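The mixed drawer, and how to stop having one

She sorts things for a living, more or less. Runs the small-goods desk at Galindo, the household resale shop, and got me in on a Friday before opening. Coffee, no chairs. We stood.

"Tools first, always," she said. "Then flatware. People send us both in one box."

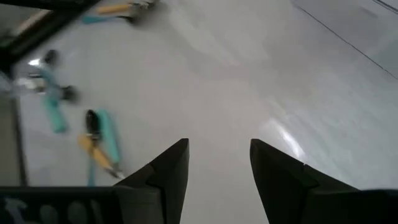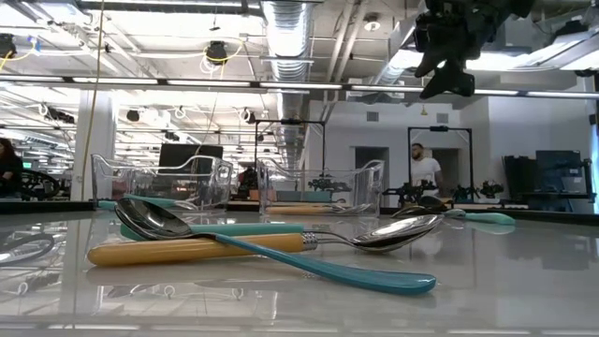

Hand tools on a white tabletop, first; spoons and the clear caddies, second.

Last month's count: 909 pieces. Most of it spoons, she says, and most of them orphans. So what's the system?

"Clear caddies. If you can't see in, you wont put it back." Handle color next, teal with teal, yellow with yellow. Size last, if at all.

And the pliers? "Seperate table corner. Never in with something you eat off."

I asked if she does this at home. Long pause. "My kitchen drawer has a screwdriver in it. Has for years. I know where it is, so."

Full sets go for $12, singles into a bin by the register. She'd like a bigger sink. Then the door went, first customer, and she was off.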